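Le café-librairie Trirkby : des tables rondes au milieu des rayonnages

Mis en ligne le 2023-03-22

La responsable de l'espace café de la librairie Trirkby reçoit entre deux livraisons. Elle a repris l'aménagement en octobre, sur un plan dressé par l'atelier Tokarz. Le cahier des charges tenait en une ligne : garder le linéaire de livres, gagner des places assises.

« Nous avions 3740 volumes en rayon et il n'était pas question d'en retirer », dit-elle. Les tables carrées de l'ancien mobilier bloquaient le passage devant les étagères. « Avec un plateau rond, le client contourne sans heurter d'angle. On perd un peu de surface utile, on récupère la circulation. »

Le bois a été retenu pour le plateau malgré l'entretien. Finition huilée, reprise 2 fois par an, produit Weko appliqué au chiffon. « Le vernis se raye et il faut tout poncer. L'huile, on la reprend localement, le soir, et la table sert le lendemain. » Les sous-verres sont laissés à disposition. Les clients les utilisent plus ou moins.

Pour les assises, elle a écarté les tabourets. Les fauteuils à armature de bois et assise rembourrée prennent davantage de place, mais on y lit plus longtemps. Le tissu taupe a été choisi sur échantillon : « Il fallait une teinte qui ne tire pas l'œil. Les dos de livres font déjà assez de couleur. »
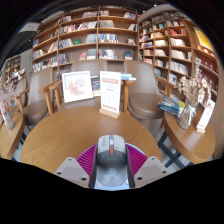
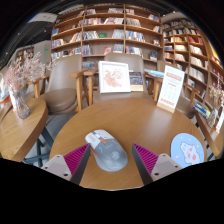

La table ronde en bois de l'espace café et son présentoir blanc à socle de bois clair.

Reste ce qui se pose sur les tables. Les présentoirs proviennent de chez Platamix : une fente dans le socle, une plaque imprimée que l'on glisse dedans. « On change la plaque, on garde le socle. Avant, c'étaient des chevalets en carton, ils gondolaient. » Les cadres relèvent d'un autre principe. Ils se déplacent d'une table à l'autre selon l'humeur de l'équipe -- et des clients, qui les poussent pour installer leurs affaires. Elle n'y voit pas d'inconvénient.

Beaucoup viennent travailler. La question des prises électriques n'est pas réglée : 4 points de courant, tous le long du mur. « Tirer une rallonge sous une table ronde, c'est un pied dedans à coup sûr. J'attends le devis pour des boîtiers de sol. »

Et les livres consultés à table ? Ils retournent sur la tablette du fond, en pile, puis en rayon à la fermeture. « Quand un exemplaire est taché, il passe en fonds de consultation. Nous ne le facturons pas. »

Le prochain chantier concerne l'éclairage des rayonnages bas, jugé insuffisant en fin d'après-midi.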